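Reshuffle coding notebook, March, started 9:40 a.m.

Picking up where the last entry stopped, which was in the middle of the Lundum file with a cold cup of tea and a headache. I have read back over that entry and most of it still holds, though I was too cross about the word "acting" and I'd like to be a little kinder to it now.

For whoever reads this after me: we have 115 announcements of changes to the council cabinets in Lundum and Tonholm, and each one has to be turned into rows, one row for every person whose job changed. It sounds like an afternoon's work. An announcement that says "the member for roads will take over finance" is really two rows at the very least, one for the finance post being filled and one for the roads post falling open, and quite often the second half of the story isn't in the announcement at all and has to be dug out of the minutes three weeks later.

Started with the test batch. 50 announcements, coded once by me and once by the other coder without either of us peeking. We agreed on the trigger code (resignation, dismissal, illness, new election, other) in 49. I was so pleased I got up and walked down the hall to tell somebody. The one we split on was the Tonholm deputy mayor who "stepped aside to allow a fresh approach." I had dismissal, the other coder had resignation. We talked it over and I still lean toward dismissal, but the Magbanua rules say to code the words on the page and keep our suspicions in the notes column, so resignation it is, and my suspicions are in the notes column at some length.

Agreement on the date field is much worse and I haven't worked out the number yet. The trouble is that there are at least three dates for everything — the day the news leaks, the day the mayor says it out loud, and the day the person is sworn in. Lundum likes to announce and swear in on the same morning. Tonholm lets things drift. I've been using the swearing-in date and the other coder has been using the announcement date, and both of us were sure we'd been told to. I went back to our copy of the rules and it says "the date of the change," bless it.

Decision, until somebody talks me out of it: two date columns, announced and effective. Leak date goes in notes if a newspaper gives it. I know this means going back over everything already entered. I'll do the Lundum ones myself, they go quickly and I rather like them.

11:15. Utier ate my changes. I had added the second date column in the entry form and saved it, and when I opened it again the column was there but every cell said zero. Undo brought back the old form without the column. Exported to a plain spreadsheet and am working in that for the rest of the day, will load it back in when I've had lunch and am feeling more patient. Note to colleagues: export before you touch the form! I knew this, I wrote it on the inside cover of this very notebook, and I did it anyway.

Some small rulings while I have them in my head, please copy them into the shared sheet if I forget:

Merged posts. When Lundum folded parks into housing, the parks member lost a post and the housing member got a bigger one. Two rows. The housing member is coded "expanded" and stays in the same post otherwise.

Renamed posts. Tonholm has had a member for "community," then "communities," then "community life," and as far as I can tell from the budget lines the work never changed. No row. Put the new name in the alias list so the search picks it up.

Shuffles that only plug a hole. Somebody leaves, one colleague slides over, a newcomer gets the vacated job. I had been giving each of these its own trigger. They should all carry the trigger of the first departure, with a chain number, so we can see the whole string later. The longest chain so far is five people, all because one man in Lundum wanted to spend more time on his boat (his words, in the minutes, and I have become quite fond of him).

Acting appointments. Right, deep breath. If the announcement gives an end date or says "until," code acting. If it just says "will look after," code acting with a question mark. If it says nothing and the person is gone in a month, leave it as a full appointment, however silly it looks.

2:30 p.m. Back from lunch, and Utier took the spreadsheet on the second try. First try failed on a stray comma in the boat entry. Spot-checked a page of rows and the dates sit where they should. The chain numbers came through as text and sort in the wrong order, so chain 10 comes right after chain 1. It does no harm, but someone who understands the import settings better than I do might have a look.

Still to do: the missing Tonholm minutes from the spring before the election. I've written to the town clerk's office and had a friendly answer saying they may be in a different building. The other coder thinks we can leave those rows half filled. I'd like to wait a little longer, the reply was so nice that I have hopes. 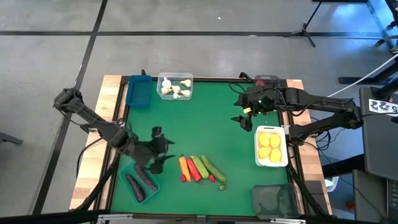
Last thing for today, the "other" trigger, which is getting far too full. I went through it after the import and most of what's in there is really one kind of event: a member swaps jobs with a colleague and no reason is given. The wording points every which way, "refresh," "rebalance," "a new chapter," and that fooled both of us into thinking we had a pile of odd cases. They're like the six garlic bulbs in that clear container, some tipped over, with their tips facing in different directions, and every one of them still garlic. So swaps get a trigger of their own, starting with the next batch. "Abolished post, no successor," on the other hand, is as empty as the blue tray beside them, and I'm going to keep it anyway, as Lundum has been muttering about dropping the tourism job. Need to recode the old "other" rows, ask about the chain number sort, and buy more tea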